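4.3 Recording a task by hand guiding

Read Section 4.2 (Checking the wrist camera) first. Hand guiding and remote control use the same recorder, so most of the steps below apply to both. Where they differ, the step says so. Remote control set-up is in Section 4.4.

A task is a set of takes. Each take starts with the arm at its ready pose and ends when you press Stop on the pendant. The Zovier controller holds up to 400 takes in one task folder. When the folder is full the Record light stays amber and the next take will not start.

Before you start

1. Clear people from the reach of the arm. One person guides, and one person may stand at the pendant. Everyone else stays outside the floor line.

2. Check that the emergency stop on the pendant and the one on the base both release cleanly.

3. Fit the fingers you plan to use for the whole task. Do not change finger type part way through. If a finger is replaced with a new one of the same type, run Finger Zero again before the next take.

4. Set the load on the Tool page. For the Plullier two-finger gripper with nothing held, choose the stored entry PL-2. If the arm drifts up or down when you let go in Guide mode, the load is wrong. Stop and correct it.

5. Wipe the camera window with a dry cloth.

CAUTION: Keep your hands off the fingers while Guide mode is on. Hold the arm by the grey collar above the wrist. The fingers can close at any time if the grip button is touched.

Setting out the work area

Put out the object the robot is to learn, along with whatever normally shares the space. A robot taught on a bare surface often does poorly once other things come back. Leave the usual clutter where it is, as long as the arm can't strike it.

Choose a start position for the object and move it a little between takes. Turn it as well, if it has a handle or a raised side. You do not need to measure these moves. Spread them over the area where the object would be left in normal use.

Set the ready pose so that the object is in the wrist view with both fingers open. It need not be centred between the fingers. It should have clear surface in front of it so the first part of the approach can be seen.

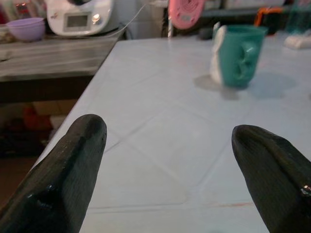
Figure 4-6. Wrist view with fingers open and the mug ahead, right of the gap.

Tiled and polished tops can throw glare into the wrist camera. If the object's edges wash out in the preview, move the lamp or lower the blind. Do not lower the exposure to fix glare in one spot, as the shaded parts of the view will lose detail. Soft shadows beside the object are fine.

Small lit displays on nearby appliances may be left on. Tie back any cable that the forearm could catch.

NOTE: The preview on the pendant is a reduced picture. Check focus on the full view (View > Full) at least once for each new work area.

Recording a take

1. On the pendant, select Tasks, then New or the name of an existing task. Use short plain names, such as "mug to rack". The name is stored with every take.

2. Press Go to Ready. Wait for the green ring.

3. Place the object.

4. Press Record. A single tone sounds and the counter starts.

5. Squeeze and hold the Guide button on the collar. The arm goes loose. In remote control, squeeze the clutch on the hand unit.

6. Bring the fingers toward the object at an even pace. Keep the path simple. Small corrections are normal and should be left in, but don't stop and think with the arm in mid-air. If you need to plan the move, do it before you press Record.

7. Line up the gap with the part to be gripped. For mugs and cups, go over the rim or across the body and stay with the same choice for the whole task. Mixed grips in one task make training slower and often leave the robot halfway between the two.

8. Press Grip once. Wait for the click before you lift.

9. Carry the object to its end point, lower it until it rests, and press Grip again to open.

10. Back the fingers straight out for a hand's width. Release the Guide button.

11. Press Stop. Two tones sound.

12. Select Keep or Discard.

CAUTION: If you let go of the Guide button during a take, the arm locks where it is. Don't push against it. Squeeze the button again and wait for the arm to loosen – about one second – before moving on.

What to keep

Keep a take if the object ended where it should, even if the path was a bit untidy. Keep a take with a missed first grip if you recovered and finished in one go, and tag it Recovery.

Discard a take if:
– your hand or sleeve covered the wrist view
– the object was dropped
– the arm locked and you had to press Stop
– somebody moved an object on the table by hand while recording was on

Discarded takes go to the Held folder for the rest of the session and can be brought back from there. They are erased at shutdown.

How many takes

For a single object and a single end point, plan on 100 kept takes. For a task with two end points, plan on 200. Split them over at least two sessions with different daylight if the room has windows. With the Hägglund long fingers, record the set again. Takes made with the short fingers can't be converted.

Change operators if you can. Two people guide in slightly different ways and the spread is useful. Each person should enter their own initials on the Session page.

Checking the set

Open Review and step through the first frame of every take. You are looking for takes where the object is out of view, where a finger is not fully open, or where the ready pose has shifted. A shifted ready pose usually means the base clamps have worked loose. Tighten them, run Base Check, and remove the takes recorded after the shift.

Then select Send to Trainer. The Sulau export format is selected by default and should be left alone unless your trainer is older than version 3. The arm can be powered down once the progress bar has cleared.

If the export stops with message E-17, a take has no end marker. Sort the list by length, delete the entry shown as 0:00, and send again.

Section revised November 3, 2024. Corrections to Žofie Polák, Documentation.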